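About Oltano

Oltano handles returned household goods for retailers. Parcels come in at our Grenolmont site, are opened, checked and sorted, and leave again as stock, spares or recycling. The site deals with 2,000 items a day and employs 28 people across two shifts.

Until the first picking cell was installed, every item was lifted out of its bin by hand. Sorters stood at one bench for a full shift, and sore wrists and shoulders were the most common entry in the accident book. The cells now take part of that lifting. Sorters decide where an item goes and deal with anything the arm can't pick. 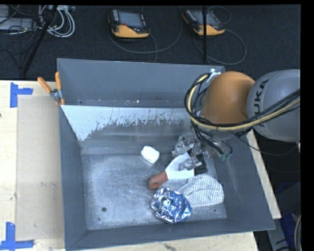 Mixed bins are the hardest part of our work. Retailers do not separate goods before sending them, and a cell has to cope with whatever is inside. Rigid items with a clear outline are the simpler case. A scraper or trowel with a flat blade and a handle gives the metal fingers something firm to close on, while folded striped fabric and a crumpled foil package in the same bin change shape when touched and need a different approach. Grip settings for soft goods are still reviewed by an operator before they are used on a shift.

Five sorters have retrained as cell operators. The course was written with Okonkwo, our training partner, and lasts 9 weeks, all of it in paid hours. It covers safe stopping, use of the control pendant, fault reports and basic gripper maintenance. Operators are paid on a higher grade. Sorters who prefer to stay at the benches may do so, and now change task every two hours.

Pick records are kept in Lerkina, our stock system. It logs items and faults by cell and does not record individual working speed. Shift teams go through the fault list on Monday mornings and can ask for a cell to be taken out of use until a problem is fixed.

Visits to the Grenolmont site can be booked through the front office.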